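How to Teach a Robot to Tidy Up (Slowly, and With Slippers)
A workshop explainer for readers who are supposed to be cleaning their rooms 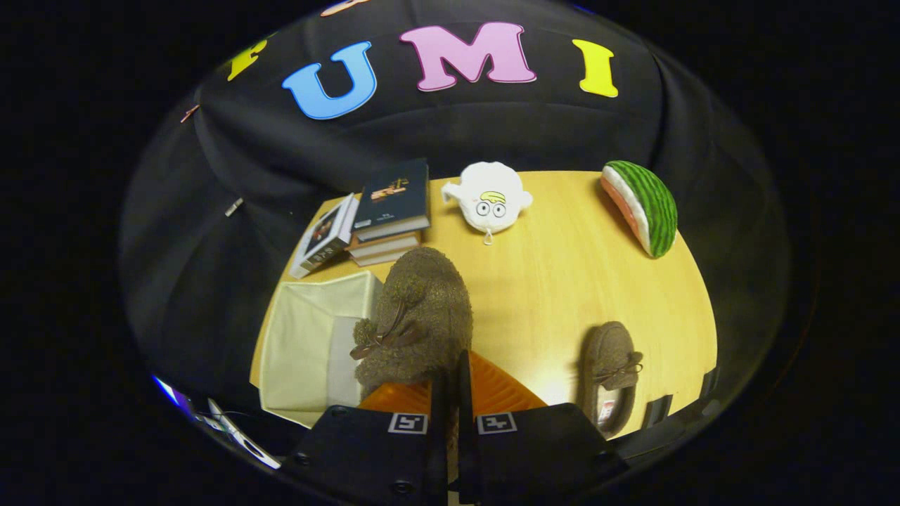
A robot doesn't know what a slipper is. It doesn't know what a foot is either, so you can't explain the one by pointing at the other. If you want a robot to put things away, somebody has to show it how, over and over, and at the Skudport shared workshop we do the showing with a gripper you hold in your hand. It has two fingers with ridged orange pads, and you pinch things with it. A fuzzy brown slipper is a good thing to begin on. It's big, it's squashy, and if you drop it, it doesn't complain. The other slipper waits on the table for its turn, and the cream fabric bin at the front is near enough that your arm won't get tired right away. It will get tired later.

What is the hand-held gripper for?

Think about how you learned to tie your shoes. Someone probably did it in front of you while you watched their hands. Then you tried it, made a knot like a bird's nest, and tried again.

A robot can learn in a similar way, but it's a fussy student. It wants to see the job from very close up. So we put the camera right on the gripper, where it can watch the fingers and whatever the fingers are about to grab. You move the gripper. The camera records. Later, a computer goes through the recordings and looks for patterns: when the slipper is over there, the gripper goes over there. When the pads are on both sides of it, they squeeze.

That sounds simple, and you've been doing it since you were a baby, mostly with food.

What are the square markers?

Each finger has a small black-and-white square on it, a bit like a crossword puzzle that nobody can solve. The two patterns are different. A computer can find these squares in a picture very quickly and tell which is which, and from where they sit it can work out how far apart the fingers are. Fingers wide: getting ready. Fingers close together: holding something, or pretending to.

Please don't put stickers on the markers. Catinca Pană, who runs our Saturday-style mornings on whatever morning she can get the key, has asked me to say this in larger letters, but I only have the one size.

Why slippers?

Blocks are easy. A block has flat sides and stays the same shape when you pinch it. A fuzzy slipper bends, and the shaggy part hides where the edge is. Then there's the lace on top, tied in a bow with the ends hanging loose. You could grab the slipper by the bow, and it might even work, but a robot that learns to lift everything by its bow is going to have a hard time with a melon.

We keep other things on the table too. There are books at the back, a plush slice of watermelon, and a white plush blob with a tuft of yellow hair. I have been told the blob is a ghost. I have also been told, by a different child, that it is an egg. The robot's job is to leave it alone either way.

How many times do you have to do it?

Drita Kelmendi's group does 60 turns before they stop for juice. A turn means you start with a slipper on the table, pick it up, move it over the bin, and let go. Then you put the slipper back somewhere new. Turn it sideways. Move it closer to the books. If it starts in the same spot every time, the robot learns that slippers live in that spot, and when you move one it will reach very confidently for a piece of bare table.

Gheorghița Neagu got through 2 rounds of this in one afternoon and then went home and, according to her brother, left her coat on the floor.

Try it at home

You need kitchen tongs, a pair of slippers, a box, and a grown-up who doesn't need the tongs.

Put one slipper on a table. Hold the tongs in one hand and keep the other hand behind your back. Close one eye. Now lift the slipper by its sides and lower it into the box. Go slowly, because quick jerky moves are hard for a robot to copy.

Do it four times, with the slipper pointing a different way each time. Notice when you slow down, and where you look just before you squeeze. Write that down if you like writing things down.

Then swap the slipper for a sock, which is worse.

Wash the tongs before you put them back in the drawer.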